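Grullbridge opens its doors: come and see our robots sort a right old jumble

Press release
Sasance Robotics, Grullbridge
Jul 2, 2024

We're having an open day at our Grullbridge workshop, and I'd love you to come. I'm Ah-rin Wang, I look after visits at Sasance, and I've been pestering the engineers since January to let people in. They've finally said yes (I think I wore them down), so on the last weekend of this month we'll have the kettle on and the arms running from ten in the morning until four in the afternoon.

Entry is free. We have room for 400 visitors over the two days, and you'll need to book a slot through the visits page on our website so that we don't end up with a queue down Mill Lane. Each tour takes 45 minutes and goes out with no more than 15 people, which leaves everybody enough space to get a proper look.

You'll start in the front room with Hemant Sachdeva, who built our very first picking cell and still has the burnt-out motor from it on his desk. From there it's through to the long workshop, where the picking benches are. Vikas Vashisht and Kolbrún Nørgaard will be running them all day, and they're both very happy to be interrupted. Ask Kolbrún how an arm decides where to take hold of something floppy. She can talk about it for a good long while!
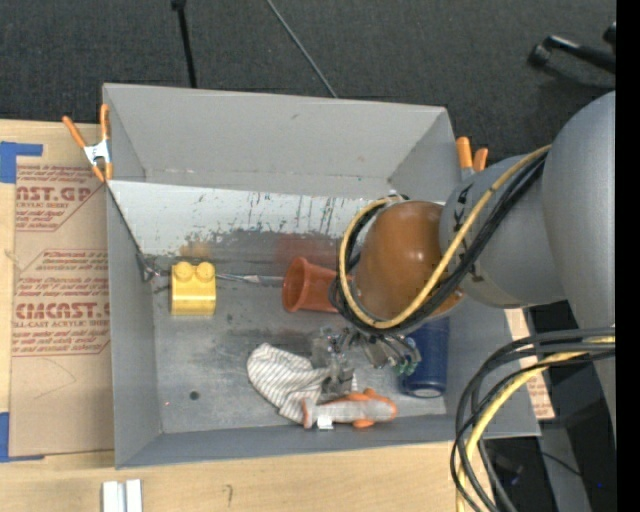 Our picking work is all about mixed items, the sort of muddle you'd get if you tipped out a kitchen drawer and a toy box together. Most warehouse robots like their boxes square and their labels facing up, and we've gone the other way on purpose. A stripy cloth bunched up against a toy is a horrid thing for a gripper to sort out, much worse than a yellow toy brick standing up on its own, and a plastic cup on its side brings its own bother because it can roll off the moment you nudge it. Vikas picks the mixtures himself and he has a mean streak. On the open day you'll be able to choose a few things from the shelf, hand them to him and see how the arm gets on with them. I make no promises. It drops things, and when it does you'll hear a groan from the whole room.

After the benches there's a short talk from Brijesh Tiwari on the Mishra project, our work with Rulcombe, the household returns firm up the road. They get back all sorts, much of it stuffed in any old bag, and somebody has to go through it by hand. Brijesh will show how far we've got with helping their sorting team and where we're still stuck. He'll take questions for as long as you've got them.

Children aged eight and over are very welcome on the main tour with a grown-up. For younger ones there's a building table in the front room, well away from the machinery, and four of our apprentices will be there to help. Please wear flat, closed shoes in the workshop and tie back long hair. The floor is level throughout and we have an accessible toilet by the front entrance. Parking is tight, so do walk or take the bus if you can.

Members of the press can come a day early for a quieter look round, with time set aside to film at the benches and talk to the team. Drop the visits desk a line with your name, who you write for and whether you're bringing a camera crew, and I'll get back to you myself.

Contact: Ah-rin Wang, visits desk, Sasance Robotics, Grullbridge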